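I'd been meaning to talk to Malsha Rathnayake about her soap for ages, mostly because I've been using it since last winter and my hands have stopped cracking. She runs Clilard out of a converted dairy in Manasholm with her brother Pranab, and when I rang she said to come on Thursday, early, before the oil delivery. So I did, and I got tea and a very hard ginger biscuit.

I asked how it all started. "By accident and with a lot of mess," she said. "I made a batch for my mum's birthday and it went like porridge. I was so cross I made another one the same night!" That second batch was olive oil and a bit of coconut, nothing else, and it's still the bar she sells most of. They now make 500 bars in a good month, which sounded like loads to me until Pranab called through from the back that they'd need 1,000 to fix the roof.

He does the curing side (turning, weighing, grumbling). Every bar sits for weeks before it goes anywhere. "People ring up in December wanting it by Friday," he told me. "I can't hurry water out of soap. I've tried a fan. It went a funny shape."

What I really wanted to know was how to make a bar last, as mine always turns to jelly by the second week. Malsha was quite stern with me about this. "Where do you keep it?" On the side of the bath, I said. She put her mug down. "Well, there you are then. It's sitting in a puddle all day!"

Her rule is that air has to get underneath. She doesn't mind what you use, a dish with ridges or a corner shelf with slots in it, as long as the water can run away.

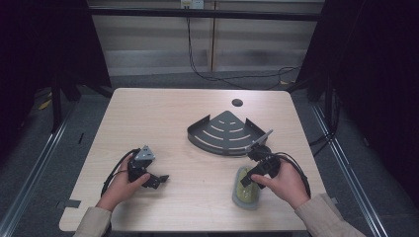
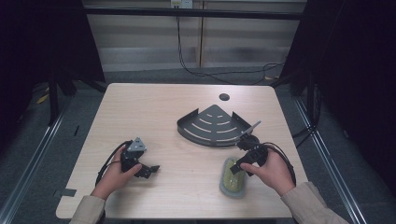 A pale wooden table, with bathroom bits on it: the soap dish in the first picture, the slotted corner shelf in the second.

She also cuts her bars in half before using them, which had never crossed my mind, and keeps the other half in the airing cupboard. I've been doing it since and I'm a convert.

We got on to scent after that, and she got properly excited. The newest bar is called Matubbar and smells of black pepper and orange peel. It took 5 goes to get right. Her friend Mitali Amarasinghe tested every one of them and hated the first four – "she said one was like washing with a curry, and I'd spent a fortune on that oil."

Would she ever do shower gel? "No. Pranab would like to. I don't want to buy bottles." Pranab, from the back again: "I would like to."

The oil van turned up just then and I was handed one end of a drum, so my notes stop there. Clilard bars are on the market stall at Manasholm every Thursday from nine.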